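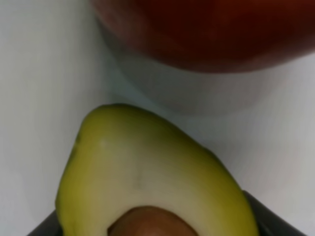
Monday. Gripper comparison, soft produce, continued from last week's page, which has coffee on it and can be read from the second paragraph down.

Contestants: the Hinrichs parallel jaw with the stock hard fingers, and the same jaw with the black Soltex pads bolted on. The Clerness three-finger was going to be in this too, but it's still waiting on a cable that has been "shipping today" for 20 days. If it turns up I'll add a page. I am not leaving space for it.

Objects are one half avocado (pit in) and one red apple. The apple is the control. It has survived everything we've done to it so far and I have stopped feeling bad about that. The avocado costs more and has worse manners.

Settings, so I don't have to dig for them later:

Controller: Ceslow, firmware 403
Force limit: 2 N for avocado, stock value for apple
Approach: straight down, wrist square to the table
Close speed: slow. Slower than that. The slider lies at the low end.

Hard fingers first, 9:30. Apple fine. Avocado held, lifted, traveled, and came down with two neat dents in the side, like somebody had tested it for ripeness with a pair of pliers. Technically a success by the criteria I wrote down, so the criteria are getting rewritten. Adding "would you still eat it" as a column. Yes/no only, no essays.

Pads on, 10:15. Swapping took longer than the manual suggests, mostly because the manual suggests a screwdriver that reaches and ours doesn't. Apple fine again. Avocado much better. No dents I could find with a thumb. It rotated a little in the grip on the lift, pivoting on the line between the pads, and then settled with the cut face tipped forward. I think the pads are touching too high on the skin. Dropping the grasp height a bit should fix it, or will put the fingertips into the table, in which case we'll know that too.

Then the open-position check, which I should have done before any of the above. The Ceslow reports stroke as a count from 0 to 1,000 and somewhere around the top of the range the number and the fingers part company. I commanded full open from a few different starting widths and compared against the calipers. 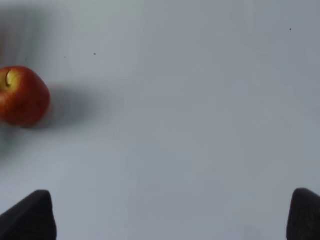

Going up from nearly closed, it lands where it says. Going up from half open, it stops short and reports full anyway, cheerful as you like. Homing first clears it. So: home before every trial, and write down that you homed, because I've now got a morning of runs where I can't swear to it. They're marked with a squiggle in the log. Squiggle means "probably."

This also explains the close speed business. The controller scales speed by remaining stroke, so if it's wrong about where it is, it's wrong about how fast to go. I spent most of an hour last week blaming the pads for that. Sorry, pads.

Wrist camera notes while I'm on the subject. Both fingertips stay in view when open, one in each lower corner, which I like for lining up by eye. Focus is a compromise. Set it for the approach and everything goes soft at the grasp, set it for the grasp and you approach a rumor. Left it where it was. Exposure is locked now, otherwise the white table drags everything around whenever the arm moves.

Shadows are the other thing. The segmenter keeps wanting to give the apple a gray tail on its right side, and the box comes out too wide, so the grasp center slides over. On a round fruit you get away with it and the jaw shoves the apple into place as it closes. On the avocado that same shove is a smear. Tried raising the saturation threshold, which fixed the apple and lost half the avocado flesh. Put it back. A second lamp would be the grown-up answer.

To do before the next session:

1. Rerun the hard-finger set with homing, so the comparison is fair to the thing I've already decided I don't like.

2. Try picks out of and beside the basket. The rim is going to be a problem for the left finger on anything sitting close to it, so start with the apple and approach with the wrist turned.

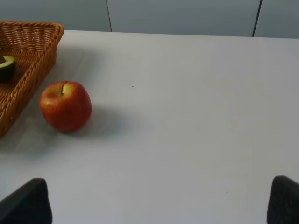
3. Check the pad bolts after a full day. One was a quarter turn loose at lunch and I don't know if that's vibration or me.

4. Lower grasp height for the avocado, small steps, hand on the stop.

5. Longer screwdriver.

6. Chase the Clerness cable again, politely.

Pads are staying on overnight. If anybody needs the hard fingers, they're in the drawer with the calipers, and the short bolts go with them. The long ones belong to the pads. They look the same until they don't fit.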